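3.2 Garment Handling and Surface Conditions

Team garments returned after use reach the sorting area in bulk and are placed on whatever flat surface is free. In the two facilities considered here, Umum and Vuvesmont, that surface was a padded bench in most cases, with a counter used when the benches were occupied. The bench differs from the counter in two respects relevant to folding. Its top yields under hand pressure, so a crease cannot be pressed as sharply, and the fabric cover holds the garment in place, which reduces sliding when one layer is drawn over another. Both effects were noted in the earlier work of Onsri on household linens, where they were treated as a single factor. They are kept apart in the present analysis.

A total of 985 garments were logged over the study period. Of these, 755 were team jerseys and the remainder were shorts, warm-up tops and training bibs. Jerseys were chosen as the main object of analysis for three reasons. They carry printed lettering and numbers that stiffen part of the fabric. They often have contrasting trim, which makes the position of an edge easy to record. They are also the garments for which storage staff most often need to read a number without unfolding the item.

3.3 Initial States

Each garment was assigned an initial state before handling began. Two states account for nearly all records. In the bunched state, the garment forms a mound in which the fabric is folded over itself in several places and no full outline can be traced. In the extended state, the garment lies in a long form with at least one side approximately straight, although one end may be turned back. A garment in the extended state may have been partly folded earlier or may simply have been set down that way. The coding scheme makes no distinction between these histories, as they cannot be separated by inspection.

Printed matter was coded separately from state. A number was scored as readable if every digit could be identified from the handling position, whatever its tilt. Lettering was scored as partial if at least one character was hidden by a fold. It follows that a bunched garment can have a readable number while its lettering is partial, and that an extended garment can have no readable number at all. Both conditions appear in Figure 2, where the number 23 can be read on the mound at left and only part of a letter or logo is exposed on the longer garment.

Trim was used as the main edge cue. Where a white or striped band was exposed, coders recorded whether it ran along an outer edge of the garment or across a fold. Care labels were recorded as a secondary cue. The print on them was never transcribed.

Figure 2. Two red garments on a gray padded surface. Left: bunched state, with white trim exposed. Right: extended state, with the left end folded back, a striped band across the fold and a care label exposed. 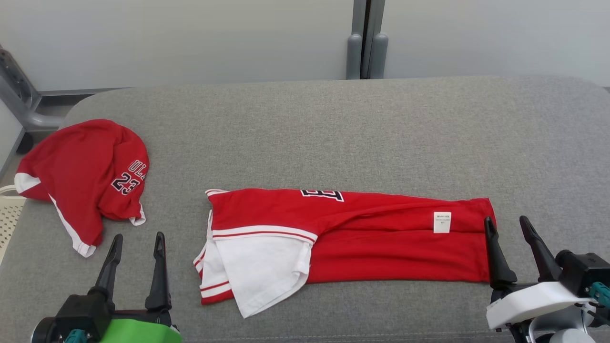 3.4 Folding Procedure

All garments were folded to the same target, a rectangle with the number facing up and the sleeves enclosed. The procedure began with spreading. Bunched garments were lifted by an exposed trim edge and laid flat before any fold was made. Extended garments were first opened at any end that had been turned back. Starting directly from a turned-back end was permitted in pilot trials and was then dropped, as the resulting rectangle was often uneven at the hem.

The sides were brought to the center line, the sleeves were laid along the body, and the hem was raised to the collar in one fold. On padded surfaces, a second pass of the flat hand was allowed after each fold. Finished garments were stacked by number in Civurix trays, and the trays were coded with the Pringle sheet used at both facilities (revised 2/8/25).

Spreading took up around 62 percent of total handling time for garments in the bunched state. For extended garments the share was lower, and it varied with whether the turned-back end exposed the inner side of the fabric. Coders reported that a visible change in color at the fold made the direction of opening easier to judge. This report was not tested separately and is treated here as an observation only.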